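Zsófia Kun keeps her equipment budget in a spreadsheet with a tab called "Regrets." It has grown over the years. The first entry is a label printer.

Kun runs purchasing for the robotics group at Tremmont, where the long-term plan is machines that can handle clothes and household cloth, and the short-term plan is to get through the fiscal year. She agreed to talk over lunch on the condition that I not ask when the robots would be folding my shirts. I asked anyway.

"Buy a dresser," she said. "You'll be using it a while."

Her job, as she describes it, starts with someone wanting an arm. Everyone wants an arm. Last January the group had quotes from two suppliers, Dradach and Hollenstein, and a fairly heated hallway debate about which one to pick. Kun let it run for a week and then asked who had a line for spare fingertips.

"Silence," she said. "We had a line for a celebration cake. I'm not kidding, it was in the draft."

So they put off the arm and spent the first chunk of money on hand-held grippers, which a person carries around and works by hand while the thing records. The budget allowed for seven. Szabolcs Balogh, who builds and repairs them, had asked for more and was given a second drawer for his parts.

"Szabolcs thinks in drawers," Kun said. "It was a fair trade."

Balogh joined us halfway through the soup. His complaint is that people price the gripper and forget what happens to it. "The pads touch everything," he said. "Tables, zippers, the floor when somebody's tired. Then I get an email saying the pad has a chip out of it, and is that normal. Yes. It's a pad." 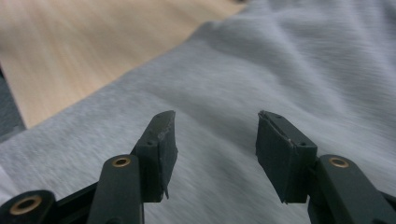 Fabric is the worst of it from a planning point of view, according to Kun, and it has nothing to do with wear. It's the hours. A block goes where you put it. A cloth lands differently every time, so the team wants many more tries, and each try costs somebody's afternoon. In the first plan, labor was a single row near the bottom, under shipping. It's now the top row and has its own color.

"I had $859 down for cables and nothing for training the people holding the grippers," she said. "I'd like to say a previous purchaser did that. There wasn't one."

The person who talked her out of the old plan was Meenakshi Chacko, who schedules the recording sessions. Chacko wanted sessions capped at 60 minutes, with a break after each. Finance wanted to know what the breaks produced.

"Meenakshi told them it produces people who come back tomorrow," Kun said. "They approved it, I think mostly so she'd leave."

I asked what she'd tell a smaller lab starting out. She gave this more thought than she'd given the shirts. Get the price of every part that touches something, she said, and ask how long it takes to arrive. One vendor in Clarkau sold them a very good bracket with a very long wait. Keep up to $500 aside for things you'll be embarrassed to have forgotten. Hers went on screws, mostly, and a lamp.

"And don't let engineers name the line items. I had one called 'misc. joy.'"

Balogh said that was bearings.

The arm is back on the list for next year. Dradach has sent a new quote, Hollenstein has sent a calendar, and Kun has hung up the calendar.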